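Heitmann blackout curtain review – 3 months in

Ok quick one, I've got people asking in the comments and I keep promising. I bought two panels of the Heitmann blackout curtain in black for my bedroom in September and a third one later for another reason (see further down). Paid for all of them myself.

Background: I work nights. Get home at 7 am, need to be asleep by 8. Streetlamp on one side, morning sun on the other, neighbor with a motion light that goes off for every cat. Had the cheap Baneck ones before, gray, and they were fine for one summer and then the coating started flaking on the window sill. Little crumbs of it everywhere. Done with those.

Out of the bag

Folded in a tight square, so creases. Lots of creases. The tag says cool iron on the back, I did one panel and gave up on the other. The ironed one looks better, not hugely better. After two weeks hanging they mostly looked the same anyway, except for one line across the middle which is still there.

No smell to speak of. The Baneck ones stank for days so that was my big worry.

Heavy though. Heavier than I thought, and my old tension rod came down in the night. Scared me half to death. You want a real rod with brackets, screwed in. I got a Nemis one, 150 cm, and it hasn't moved.

Does it block light

Yes. Fabric itself, I held my phone flashlight right up behind it and got nothing through. The light that gets in is from the top and the sides, same as with any curtain. I fixed the sides with stick-on velcro strips down the wall. The top I just live with.

At 10 am on a sunny day I can see the outline of the dresser and thats it. Good enough for me. My sister Tainá stayed over and slept till lunch, walked into the door frame on the way out.

Noise: no difference. The package sort of hints at it. Don't buy them for that.

As a backdrop

So the third panel. A plain black curtain is pretty useful if you ever need to hide a wall – school plays, craft fair tables, party photos. We tried it for Janaína's birthday, hung over the bookshelf with binder clips, and it did the job. Picks up every crease in side light though, so steam it first if you care. Paper letters went on with double-sided tape, came off again without leaving a mark. Regular duct tape did leave a mark, don't ask.

Black cloth with bright letters on it just works, pastel or orange or whatever, you don't need much else.

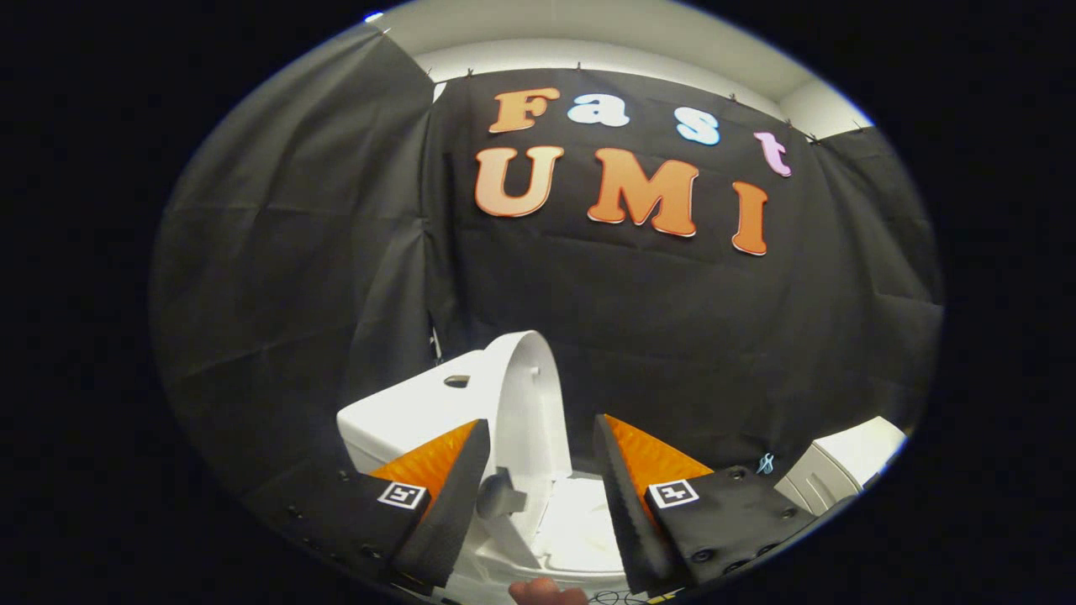
Washing

Cold, gentle, hang dry. I've done it 3 times now. No flaking so far, color still black, maybe a touch duller on the side facing the window. Takes forever to dry. Like a day and a half over the shower rail. Do NOT put it in the dryer, Anselmo did his and the back went sticky.

Lint is the worst thing about these. I have a white cat. Go over them with a roller every weekend and by the next morning it's like I never did. If you have pets get the gray.

Hem

One panel came about an inch longer than the other. Wrote to the shop, they offered me a partial refund or a swap, I took the refund and turned the hem up myself with iron-on tape. Stitching on the grommets is fine, one loose thread, snipped it.

Price

I paid 23 dollars a panel on sale. At full price I'd probably look at the Vidurgate ones first, a coworker has them and they hang nicer, but she says they let a bit more light thru at the seams. Havent tried them myself.

Good: dark, no smell, survives the wash
Bad: lint, creases, uneven lengths, needs a strong rod

4 out of 5. Would be 4.5 without the hem thing. I'll update if the coating starts to go, thats usually when you find out with these.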